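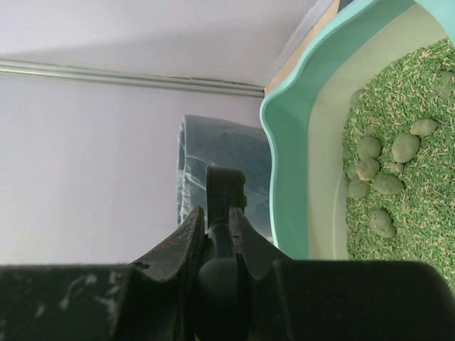 **Litter notebook, February, Friday, a little after 4**

Pellet week! I've been looking forward to this one since the sacks arrived. We're on the green plant-style pellets now (the Cloddale sack, pale ones mixed in with the green) and I already like them more than the clay we ran before. No dust on my sleeves, no gray film on the wall, and they pour like dry rice.

Setup is the same as last time. Tray against the light wall, blue bags kept right beside it. I moved the bags there after the Liapis round, when I kept walking across the room with a full scoop and shedding pellets the whole way. Small change, big difference. Please leave them there.

**Filling**

- Sack weight on the bench scale before pouring: 2050 g
- Poured into the tray: 1187 g
- Topped up after leveling: 568 g
- Leveled with the back of the scoop, then a gentle shake side to side. Don't press it down - the pellets lock together and the scoop skates over the top.

I'd guessed a much smaller fill. The pellets are light for their size and the gaps between them eat up volume, so the bed looks generous and then you dig in and hit plastic. The top-up fixed that.

**Clumps**

This is the part I'm excited about. The clumps go a dull sage green, smoother than the loose stuff, so you can pick them out even though everything in the tray is green. I was sure we'd be squinting. Loose pellets stick to the outsides, and that blurs the edges a bit, but the lumps still read as lumps.

Sizes are all over the place, from a little round one to a wide flat one. The flat ones are the ones to watch. Come in low and from the side, get the scoop under the whole thing, lift slowly. If you go in from above you break it and then you're chasing crumbs (my record is up to 8 pieces out of one clump, not proud of it).

The clumps near the back want a different angle. Work toward the wall of the tray and use it as a backstop.
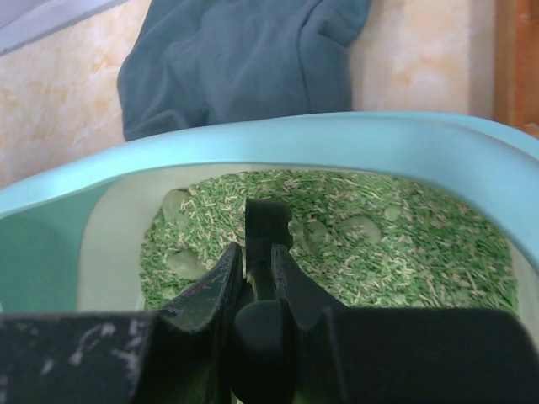

**To do before the next round**

1. Try the Saltance scoop with the wider slots. With the Leter one, long pellets lie across the gaps and ride along into the bag. Shaking helps but I'm still throwing away good litter.
2. Weigh the bag after scooping as well as the tray. I only did the tray and now I can't tell what was clump and what was clean pellets going along for the ride.
3. Note how long a clump has sat before lifting it. I have a feeling the older ones hold together better, and I'd love to have numbers on it.
4. Wipe the rim. Pellets balance up there and drop on the floor as soon as you move the tray.
5. Order more blue bags. Same size, they stand up nicely when rolled.

Sack is clipped shut and back on the low shelf. Keep it dry!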